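Nonalstead Robotics Newsletter
8 June 2025
Project news: the kitchen arm budget, second draft

The second draft of the Pomus budget has gone round, and I've had more replies to it than to anything I've sent out this year! Thank you to everyone who read the whole spreadsheet, notes column and all. For those who haven't opened it yet, Pomus is our plan to put one arm on a worktop at Bendodside and have it handle small kitchen jobs: picking things up, putting them down in the right place, and (in time) working an oven door. We are asking for money for the arm, the gripper, the bench it stands on and the year of upkeep that follows. The simulation came first and cost us very little, so most of what we know about what to buy has come out of that.

The largest change since the first draft is the gripper line. We had pencilled in one gripper and no spares. The second draft has one gripper, two sets of fingertips and a repair allowance of £147, and I'm much happier with it. Fingertips are going to wear, get bumped and pick up grease, and it would be a great shame to have an arm standing idle over such a small part. We also moved the oven up the list. In the first draft it was a "buy later" item, but so many of our measurements start from it (how high the door sits, how much room the wrist needs, where the base should go) that we want to know the exact model before anybody drills a hole in the bench.
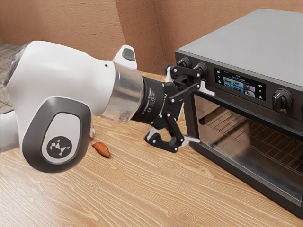

Kashindye wrote back within the hour to say that we should price the oven twice over, one to use and one to take apart, and that a door handle is the first thing to work loose when a machine keeps pulling on it. The same message asked whether we had thought of hiring an arm for the first three months and buying afterwards. We had, briefly, and then we dropped it, and I think we dropped it too fast. A hire period would let us find out how much noise the neighbours on the corridor will put up with, and whether the bench needs bracing. Against that, the hire quotes we have so far include delivery both ways and a deposit, and the deposit comes out of the same pot as the bench. I've put both versions side by side in the sheet so you can see where the money goes. Please look at the rows in the second tab before you make up your mind!

On the second oven, I'm persuaded. It adds a line to the budget, but if we buy the two together we'll know they match, and a model that is on sale this summer may well be gone by next. The spare can live in its box until it's wanted.

Now to the bench, which has caused more argument than the arm. The first draft allowed £128 for a ready-made worktop, cut to length, with the frame underneath coming from our own stores. Several of you said that was too thin a figure, and you were right, because it left out the fixing plate, the edging and the cable tray. The revised bench line is a little higher and has all three in it. I'd still like to keep the worktop itself as an ordinary kitchen one. The whole point of Pomus is that it should work in the sort of kitchen people have at home, and a plain grey lab bench would let us off far too lightly. 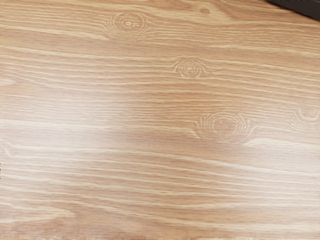 Lighting is the line I would most like your views on. It had no money against it at all in the first draft, as we had all assumed the ceiling lights at Bendodside would do. Then we began looking properly at what the overhead view has to cope with. On the simulated worktop there's a wide pale patch where the light bounces off the surface and the grain nearly washes out, and the knots and stripes give the software plenty of other things to puzzle over as well. A real varnished top under a real strip light could easily be as bad. So there are two options in the sheet: a pair of soft lights on stands, or a matt worktop in place of a shiny one. The matt top is the cheaper of the two and needs no sockets -- I lean that way, but I could be talked round by anyone who has lit a bench before.

With everything added up, including the second oven and leaving the arm itself in its own separate request, the kit total comes to £1,886. That covers the gripper spares, the bench, the fixing plate, the cables and a small float for the things we are sure to forget. It doesn't cover anyone's time. Nonalstead has agreed in principle to pay for the kit out of this year's equipment money if the order goes in before the end of June, and there is a fair chance the arm can follow from the autumn round.

Delivery is the other thing to plan for. The quickest supplier is offering 14 working days on the gripper, and the bench could be built well inside that. I'd love to have the worktop up and the oven sitting on it before the gripper arrives, so that we can check the reach with a cardboard cut-out and mark out where the small items will go. If the base needs to shift a hand's width to the left, far better to learn that with tape and card!
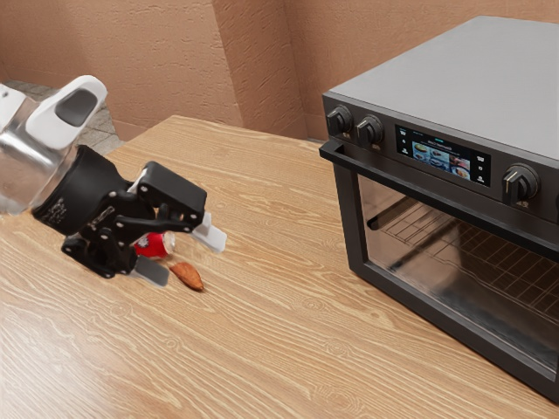 The Pomus worktop in simulation: gripper open over a red can, with the oven to the right.

Groceries have a line of their own now too. Cans, packets and small bits of food are cheap, but we'll get through them, and it seemed fairer to show the cost than to have people quietly bringing things in from home. If you have a favourite awkward object that you think the arm ought to try, add it to the list in the third tab with a price beside it.

Comments on the draft can go straight into the sheet or come to me by reply. The hire-or-buy question and the lighting are the two I need answers on first, and the final version goes to Nonalstead as soon as those are settled.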